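Feeding the birds through winter, is it worth it?
Garden & Wildlife > General chat

mossyboots
Right, I need opinions before I spend any more money. We moved to Henotcombe last March and I've been putting food out ever since. Sunflower hearts, suet, the lot. I sat down last night with the bank statements (never a good idea) and it comes to 427 quid. On birds! My other half thinks I've lost the plot. I love having them there with my first cup of tea but do they need it? And does anybody stop over the summer?

plumlane
Never stopped here, summer or winter. Mine bring the fledglings to the feeder and it's the best bit of the year. 427 is a lot though, are you buying those little bags from the garden centre? Get a big sack and keep it in a metal bin with a tight lid. Mice will go through plastic in a night.

Old_Teasel
I'll be the grump. I packed it in two winters ago and let the bottom third of the garden go. Ivy, teasels, a hawthorn hedge, a heap of old logs. I get more kinds of bird now than I did with five feeders up, and I'm not out there scrubbing perches with a frozen hand. Dirty feeders spread disease, and most people don't clean theirs half as often as they say they do.

plumlane
Speak for yourself, mine get done every week!

Old_Teasel
Good for you. Next door's haven't been touched since they went up.

mossyboots
Ouch, I'm more of a once a month person if I'm being truthful. Is that bad? Hedge sounds lovely but we've got a yard the size of a tablecloth, so it's pots or nothing.

kettle_on_again
Ivy up the wall, then. Cheap, no digging, and the blackbirds love the berries late on when everything else has gone. I'd do both, a bit of food in the cold months and something growing. I've got 37 pots on a balcony in Prenddale and still get goldfinches, so don't let anyone tell you it's too small. Water matters more than seed in my opinion, an old baking dish does the job.

mossyboots
OK, new plan: one feeder instead of four, cleaned weekly (I promise), ivy on the back wall and a dish of water by the step. I'll report back in spring.

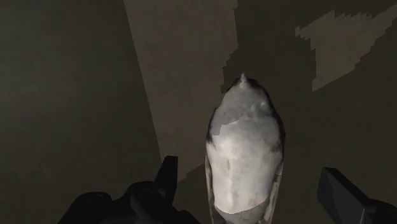
plumlane
Put a flat stone in that dish so the small ones can stand in it, and top it up in the morning when it's frosty. Mine queue up for a bath even in January, mad things.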